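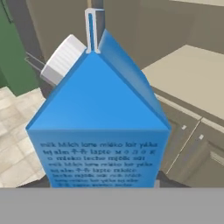 小朋友,你有没有在半夜口渴的时候,闭着眼睛也能摸到桌上的杯子?手一伸,碰到了,手指一收,拿起来了,前后不过一两秒钟。你大概从来没有为这件事得意过,因为它实在太容易了。可是对机器人来说,“从厨房里拿一盒牛奶”是一道很难很难的题,难到有一群大人,每天早上一到办公室就开始琢磨它,琢磨到下午肚子饿了还没琢磨完。

今天我们就来讲讲这群大人想出来的一个办法。这个办法叫“先在假厨房里练习”。

什么叫假厨房呢?你玩过电子游戏吧?游戏里有房子,有树,有桌子椅子,可是你伸手去摸屏幕,只能摸到一块凉凉的玻璃。假厨房也是这样,它是用电脑算出来、画出来的。里面有橱柜,有台面,有铺着方砖的地板,当然也有牛奶盒。科学家给它起了一个正式的名字,叫“仿真环境”。“仿真”的意思,就是模仿真的东西。

野口泰雄(Yasuo Noguchi)叔叔和迪拉尼·阿坎达(Dilani Akanda)阿姨就在做这件事。他们的项目叫“莫洛夫”(Molov),听上去像一只大狗的名字,对不对?他们的机器人手上装着一只小小的“眼睛”,也就是摄像头。在假厨房里,这只眼睛也是电脑算出来的:电脑先想一想,要是眼睛在这个位置,朝着这个方向,会看见什么呢?然后就把那个样子画给机器人看。

所以机器人伸手去拿牛奶的时候,看到的牛奶盒特别大,把画面中间的厨房挡住了一大块。你也可以试试看:把脸凑到一盒牛奶跟前(不要碰翻哦),是不是尖尖的盒顶一下子变得像一座小房子的屋顶?这盒牛奶是蓝色的,肩膀上有一个白色的旋盖,斜斜地朝外翘着。盒子下面的那一截被机器人自己的手挡住了,它看不见。夹子的两根手指,一边一根,就在盒子的两旁。

你再看看盒子上的字。上面写着好多种语言的“牛奶”:有英语的milk,有德语的Milch,有西班牙语的leche,还有我们认得的“牛乳”两个字!越往下,字就越小、越模糊。你猜,机器人读得懂吗?它是不读的。在它看来,这些字就是蓝底上的一片深色花纹,跟斑马身上的条纹差不多。不过花纹也有用处呀,花纹的位置变了,说明盒子和眼睛之间的位置也变了。

好,现在我们说到最要紧的地方了:练习。

你学骑自行车的时候,摔过跤没有?我小时候摔过好几次,膝盖上现在还有一个小疤。机器人学拿东西也会“摔跤”,手伸得太高了,夹了一把空气;手伸得太低了,把盒子推倒了;夹得太用力了,哎呀,盒子瘪了。要是在真厨房里练,地上很快就会变成牛奶的海洋,擦地的人可要生气了。在假厨房里呢,按一下按钮,盒子就又好端端地站在那儿,一滴也没有洒。

野口叔叔他们让机器人在假厨房里练了3000次。三千次是多少呢?要是你每天练十次,得练三百天,差不多要从这个九月练到明年的夏天。电脑可以让好多个假厨房同时开工,一起练习,所以用不了那么久。

光练得多还不行,还得练得“花样多”。这就是阿坎达阿姨最喜欢讲的部分了,她一讲起来就停不住,水都忘了喝。她说,如果每一次练习,牛奶盒都站在同一个地方,灯光都一模一样,机器人就会偷懒,它会把那个地方死死记住,根本不去看盒子在哪里。就好像有的小朋友背口诀,从头背到尾顺溜得很,你突然问他“七八多少”,他就愣住了。

所以他们请电脑不停地改变假厨房。有时候灯亮一点,有时候灯暗一点,有时候橱柜换一种颜色,有时候盒子往左挪一点,或者转过身去,拿背对着机器人。一共准备了18种不同的厨房。科学家把这种办法叫作“域随机化”,名字有点拗口,你可以在心里把它叫作“天天换教室”。

换来换去,机器人慢慢就明白了:墙壁是什么颜色不要紧,柜子有没有把手也不要紧,要紧的是那个盒子,还有盒子跟我的手离得有多远。

那么,这个办法到底灵不灵呢?要回答这个问题,不能靠猜,得做一次公平的比赛。他们找来3个机器人学生。第一个只在一种厨房里练,第二个在几种厨房里练,第三个在全部18种厨房里练。练习的次数都一样多,谁也不占便宜。然后大家一起参加考试,考场是一间真的厨房,谁都没去过,每个学生要拿35次牛奶。

第一个学生拿到了9次。第二个学生拿到了20次。第三个学生呢?拿到了31次!野口叔叔说,最后那一次拿起来的时候,整个屋子里的人都在拍手,有一个人还把自己的茶打翻了。(看吧,人也会打翻东西的。)

你可能要问了,那剩下的4次是怎么回事?问得好!科学家最爱看的就是没做对的题。他们一次一次地翻看记录,发现有三次是窗外的太阳正好照在盒子上,亮得发白,眼睛看花了。还有一次是夹子夹住了,可是夹歪了,盒子转了个身,溜走了。太阳光的问题,他们打算在假厨房里加上一扇大窗户,让机器人好好练一练。夹歪的问题还没有想出特别好的办法,阿坎达阿姨说她洗澡的时候都在想。

如果你也想当一回研究员,可以在家里做个小实验。找一个洗干净的空牛奶盒,再找一副厨房里的长夹子,请爸爸妈妈在旁边陪着你。闭上一只眼睛,用夹子去夹盒子,数一数十次里能夹起来几次。然后换个地方站,或者把灯关掉一盏,再夹十次。把两次的数字都写在本子上,连同你站在哪里、开了几盏灯,也一起写下来。没夹住的那几次也要写哦,那些最有意思了。

读者留言

豆豆妈妈:孩子读完马上去翻可回收的垃圾桶找牛奶盒。睁两只眼睛夹起来八次,闭一只眼睛五次,他说机器人好可怜,只有一只眼睛。

三年二班小雨:为什么机器人不直接喝牛奶呢?

阿牧:我教小学科学课,“公平的比赛”这一段明天要念给学生听。想请问中间那个学生练了几种厨房?文章里只写了“几种”。

爱吃布丁的熊:我数学不好可是我算出来了,9加20加31等于60!

林外公:跟孙女一起看的,她让我问,下次能不能让机器人拿鸡蛋。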